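Hellus Opens Orders for the Ritunen Gripper Kit

November
By the Hellus press desk

Hellus is now taking orders for Ritunen, a two-finger gripper kit for small robot arms. The kit is meant for teaching labs, light assembly benches and research groups that need a gripper they can take apart and put back together with ordinary hand tools.

Ritunen replaces the company's earlier single-size gripper, which stays on sale until stock runs out. Spare parts for the older model will be supplied for 5 years after that.

The new gripper uses parallel links on each side, so the finger pads keep the same angle as they open and close. The pads come off separately from the links. Customers told Hellus that worn pads were the most common reason for sending a gripper back, and that a full return was too slow a fix for a part that size. Pads can now be ordered alone and changed at the bench.

What is in the kit

The standard kit contains the gripper, a mounting plate, a motor cable, a wrist camera bracket and 2 sets of finger pads, one firm and one soft. A hex key and a bag of spare screws are packed in the lid. The camera is not included. The bracket accepts most small board cameras and can be turned to look along the fingers or down at an angle.

Control software is supplied by Zolatance under an agreement signed earlier this year. It covers position control, grip force limits and recording of camera and joint data during hand-guided sessions. Recordings are saved to the user's own computer. An account is needed to download updates but not to run the gripper.

The software has been changed in one respect since the preview version. Grip force is now set in steps from a menu, and the last setting is kept when power is lost. In the preview version it went back to the default, and several test sites asked for that to be fixed.

Testing

Before release, the gripper was used at 5 sites on everyday handling tasks: picking up cups, moving bottles, sorting small parts into trays and folding cloth. Cloth gave the most trouble. The soft pads are recommended for it, and Hellus is working on a narrower pad for thin fabric. No date has been set. 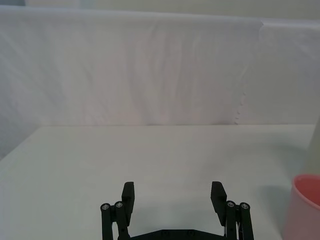
Kohlhase, which ran one of the test sites, reported that its operators could change a set of pads without removing the gripper from the arm, but that they would have liked the cable to leave from the side. Hellus has added a right-angle connector to the kit in response. It can be fitted either way around.

Price and delivery

The standard kit costs $1,418 before tax and shipping. Schools and colleges can ask for a quote on orders of several kits. First deliveries are planned for about a month after an order is confirmed. Owners of the older gripper can reuse their mounting plate, but the old motor cable does not fit.

The assembly guide and mounting drawings can be downloaded from the Ritunen product page without signing in.

Press contact: Hellus press desk, via the contact form on the company site
© Hellus. All rights reserved.
Back to top

Comments

benchtop_ray
Does the old motor cable work with an adapter? We have a drawer full of them.

Hellus press desk
No, the pin count is different. A new cable comes with every kit.

mlw
Glad the force setting is kept now. We had the preview version and lost it every time somebody hit the power strip.

tinlab
Would buy the narrow pads today if they existed. Please post here when they do.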